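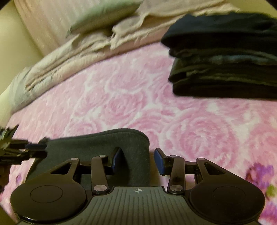
*Folded clothes on a bed with a pink flowered cover.*

# Why Do We Fold Clothes?

Clothes are soft. They bend, slide, and bunch up in any direction. That makes them good to wear and hard to store. A shirt dropped on a bed spreads out its sleeves and takes up a lot of room. The same shirt, folded, can be as small as a book.

Folding is an old way of making soft things behave like flat, stiff things. Once a piece of clothing is flat, you can put another one on top of it. A tall stack of dark clothes like the one on the bed takes up only a small part of the cover.

## What a fold does

Take a sheet of paper and fold it in half. It is now half as wide and twice as thick. Fold it again and it is four layers thick. Cloth works the same way. Each fold makes the cloth cover less space and stand a little taller.

Every fold also traps some air between the layers. When you press down on a folded sweater with your hand, you push some of that air out, and the sweater gets flatter. Thick, fuzzy cloth holds more air than thin, smooth cloth. A winter sweater makes a fat bundle and a T-shirt makes a thin one, even if both are the same size when you wear them.

## Folds, creases, and wrinkles

These three words mean different things.

A **fold** is a place where cloth bends over on itself. When you shake the cloth out, the fold is gone.

A **crease** is a line that stays after you open the fold. Some creases are made on purpose with an iron, such as the line down the front of dress pants.

A **wrinkle** is a crease that came by accident. Wrinkles go in all directions. They form when cloth is bunched up and left that way, often with something heavy on top.

Cloth is made of threads, and threads are made of tiny fibers. When cloth is bent for a long time, the fibers start to settle into the bent shape. Heat and water make this happen faster. That is why a shirt left in a heap while it is still damp gets so wrinkled. It is also why an iron works: heat and steam let the fibers move, and the weight of the iron presses them flat.

Cotton and linen wrinkle easily. Wool is springier, and many of its wrinkles fall out if you hang it up overnight. Polyester wrinkles very little.

## Why people fold on a bed

A bed is wide, and most beds are high enough that you don't have to bend down very far. You can lay a whole pair of pants out straight. The cover also grips the cloth a little, so a sleeve stays where you put it. On a smooth table, thin shirts can slide around.

A bed has one problem. It is soft, so a stack of clothes may lean or fall over if somebody sits down next to it. Keep tall stacks away from the place where you are working, and put the heaviest things at the bottom.

## How to fold a T-shirt

1. Lay the shirt face down. Smooth it with your hands, starting in the middle and moving out.
2. Fold one side in toward the middle of the back. Fold the sleeve back so it doesn't stick out.
3. Do the same with the other side. You should have a long rectangle.
4. Bring the bottom edge up to the collar.
5. Fold in half once more if your drawer is small.
6. Turn the shirt over.

Pants are easier. Put one leg on top of the other, fold the pants in half from the ankles to the waist, and then fold them in half again.

Towels and small blankets are the easiest of all. They are already rectangles, so they have no sleeves or collars to tuck in. If you have never folded laundry before, start with those.

## Stack, stand, or roll?

A stack is good for a shelf. You can see the edge of every piece. To get the bottom one, though, you have to lift all the others.

In a drawer, some people stand their clothes on edge, like books. You can see every shirt when the drawer is open, and you can pull one out without moving the rest. The shirts need to be folded small and firm, or they flop over.

Rolling is popular for suitcases. Rolled clothes fit into corners and gaps. Start at the bottom of the shirt and roll toward the collar, keeping it tight.

Some clothes should hang. Dress shirts, long coats, and anything with pleats will lose their shape in a stack. Heavy sweaters should be folded. On a hanger, their own weight pulls them down and makes bumps at the shoulders.

## Try it yourself

Fatima Adebisi teaches a class in Fultby, and her students do this test every April. You need three cotton T-shirts that have just been washed and dried, and a grown-up who says it's all right to use them.

- Fold the first shirt neatly.
- Roll the second one.
- Squash the third one into a ball.

Put all three in a drawer and leave them overnight. In the morning, shake each shirt out once and lay them side by side. Look at where the lines are. Are they straight or crooked? Do they all go the same way?

One student, Musa Shehu, tried it again with a shirt he had sprayed with water. You can do that too, but use a plastic tray in place of the drawer. Draw the lines you see on each shirt and write "dry" or "damp" next to every drawing.

## Words to know

**Fiber:** a very thin strand that thread is made from.

**Garment:** a piece of clothing.

**Pleat:** a fold that is sewn into a garment and meant to stay there.

**Hem:** the edge of a garment, turned under and stitched so it won't come apart.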